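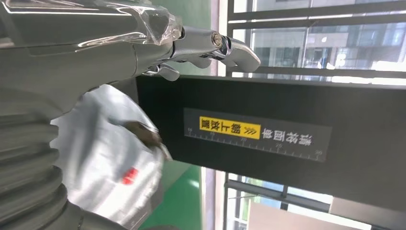 2023-03-22

Newsletter revenue test, week six

Pulled the subscriber export from Trerneo this morning and cleaned it before doing anything else. 2577 addresses on the morning list after removing duplicates and the old staff accounts. The last export still had the staff accounts in it, so the open rate in the week four entry is too low. I have left the old figure where it is and put a note beside it.

Member offer went out in the Tivier edition only. Same wording as last week, but the button moved up above the weather. 109 clicks on the offer, 44 people got as far as the payment page, 13 paid. All took the monthly option. Not one annual, same as last week, so the annual price is either wrong or not being seen. On a phone you have to scroll past the terms to find it. Asked for it to be moved next to the monthly one.

Checked the payments against the bank report and they match. One has a postcode outside our patch. Could be someone who has moved away and still wants the local news. We had a few like that in November and never followed them up. Worth a short email asking how they found us.

Sauerland edition: no offer, kept as the comparison. Two complaints about the sponsor box. Both readers thought the garden centre piece was ours. The label is there but it is pale grey on white and in smaller type than the caption. Changed the template to dark text with a line above and below. The sponsor needs to be told before Friday's edition goes, not after - their agreement says they see any layout change first.

Events. The Stallau evening talk broke even once the hall and the sandwiches were paid for. Ticket money alone would not have done it, the difference was the stall hire from the bookshop. Need to write these up as two separate lines in the sheet. At the moment it all sits under "events" and makes the tickets look better than they were.

Archive prints: orders are still coming in by email and being typed up by hand. Slow, and one order was sent the wrong page because the date was read the American way round. Put a drop-down for the month on the form. If that cures it, leave the rest of the form alone.

Things I got wrong: sent the test email to the live Tivier segment for about a minute before stopping it. A handful got a message with the subject line "test test". No replies so far. The segment picker remembers the last one used, even after logging out. Use the blank draft from now on and pick the segment last.

To do

Rerun the offer with annual beside monthly, nothing else changed
Correct the week four open rate in the summary sheet
Email sponsor about the new label
Split ticket income from stall hire
Ask print room for the cost per copy of the archive pages, we are still using last year's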